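The Mendgate Budget Reader

Workbook and wall chart, sold together. Second edition, out in June.

I made the first version of this for myself. I was covering county finance for a small paper, the budget had landed on a Thursday afternoon, all 841 pages of it, and I had until teatime to say whether the county was better or worse off than the year before. I got it wrong. I'd compared a planned figure with a final one, and a very patient man called Ashok Prajapati rang up to tell me so. He's since become the person who checks my sums, so some good came of it!

What you get is a workbook (86 pages, spiral bound so it lies flat next to a keyboard) and a folded wall chart. The workbook takes you through a regional or county budget in the order I'd read one myself, and that isn't the order it's printed in. You start with the debt table at the back, go to the grants from central government, then wages and pensions, and only after that do you read the speech. There's space to write your own figures in as you go, and I've left the margins wide as my handwriting is awful.

The chart has the same budget on one side of a sheet: money in on the left, money out on the right, and 21 boxes to fill in. Pencil works best. People keep asking for a laminated one and I keep saying maybe.

What's new in this edition

The chapter on income per head has been rewritten from scratch. The old one was too quick to treat a rising average as good news — Ye-ji Shim wrote me a long and fair letter about that, and a good part of her letter is now in the chapter with her blessing. There's also a new section on borrowing for roads and water, and a short one on what changes (and what really doesn't) in the months before an election. The worked examples all use Jafri, a made-up county I've grown quite fond of, so you can practise without anybody's party getting cross.

I've taken out the section on business rates. It was out of date by the time it was printed and I'd sooner send you a free sheet when the rules settle down.

Who buys it

Mostly local reporters and new councillors, plus a few sixth-form teachers. Danica Havlíček uses it with her evening class and has them do the debt table in pairs, and I'd recommend that if you're teaching. You don't need any accounting. You do need a calculator and the budget itself, printed if you can bear it, as flicking between tables on a screen is miserable.

It won't tell you how to vote, and it doesn't cover national budgets. For those, have a look at the Trarimen guide, which is drier than mine but very thorough.

Ordering

Order through the form and I'll post it within two working days. Workbook and chart come in one flat envelope. Spare charts are sold singly, and for a class set drop me a line first — I pack those by hand and like a bit of warning. If something arrives bent, keep the envelope, tell me, and I'll send another.

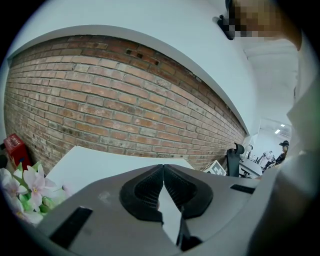 The chart opens out to the size of a small poster, and it's meant to be up where you can scribble on it while the budget debate is on. Plain painted plaster is ideal. On a bare red brick wall like the one in the photo you'll want a board behind it, or your pencil will go straight through the paper at every joint (I've lost two charts that way). Lâm Tiêu pins his inside a cupboard door and says it's perfect there, so do whatever suits your room.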